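Leen Hattar
@leenhattar

Ich habe letzte Woche das kleine Zimmer zur Nordseite gestrichen und dabei fast alles zweimal gemacht. Ein paar Notizen für Leute, die das noch vor sich haben. 1/11

Zuerst die Wand prüfen. Ein Stück Malerkrepp fest andrücken und mit einem Ruck abziehen. Klebt alte Farbe dran, muss sie runter. Bei mir kam an zwei Stellen ein Streifen bis auf den Putz mit. 2/11

Unter der Farbe war Leimfarbe. Die erkennt man daran, dass sie auf dem nassen Finger abfärbt. Überstreichen geht nicht, sie muss abgewaschen werden. Warmes Wasser, Quast, Geduld. Ich hatte am Ende über 70 Liter graue Brühe in den Hof getragen. 3/11

Danach trocknen lassen, bei mir zwei Tage mit gekipptem Fenster. Bilal Awad hat mir zum Tiefgrund geraten, sparsam aufgetragen. Wenn die Wand hinterher glänzt, war es zu viel. Meine glänzte. 4/11

Spachteln: lieber zwei dünne Lagen als eine dicke. Die dicke reißt beim Trocknen ein. Zwischendurch mit 120er schleifen und mit einer Lampe flach an der Wand entlangleuchten. Tagsüber sieht man die Hälfte der Dellen nicht. 5/11

Zur Farbe. Erst hatte ich ein Weiß aus dem Angebot, 29 Euro der Eimer. Nach zwei Anstrichen schien der alte Gelbton noch durch. Dann das teurere für 40 Euro, ein Anstrich, fertig. Auf die Deckkraftklasse achten, die steht hinten drauf. 6/11

Ecken: erst mit dem Pinsel vorstreichen, dann sofort mit der Rolle nass in nass hinterher. Ich habe alle Ecken am Abend vorgestrichen und die Flächen am nächsten Morgen gerollt. Jetzt sieht man einen Rahmen um jede Wand — nur bei Streiflicht, aber man sieht ihn. 7/11

Kreppband abziehen, solange die Farbe noch feucht ist. Wer bis zum nächsten Tag wartet, zieht Fransen mit ab oder schneidet mit dem Cutter nach. 8/11

Acryl in die Fugen kommt vor dem Anstrich rein, Silikon hält gar keine Wandfarbe. Am Fensterrahmen hatte jemand vor mir Silikon genommen. Das habe ich an einem ganzen Nachmittag herausgekratzt. 9/11

Nachtrag, weil Tala Moussa gefragt hat: Die Rolle kann man über Nacht in eine Plastiktüte wickeln und am nächsten Tag weiterbenutzen. Zwei Nächte haben bei mir nicht funktioniert. 10/11

Im Juni kommt der Flur dran. Der hat Raufaser, da frage ich vorher lieber noch mal herum. Tipps gern hier drunter. 11/11

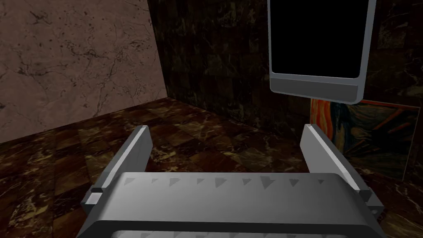 Zimmerecke, gerendert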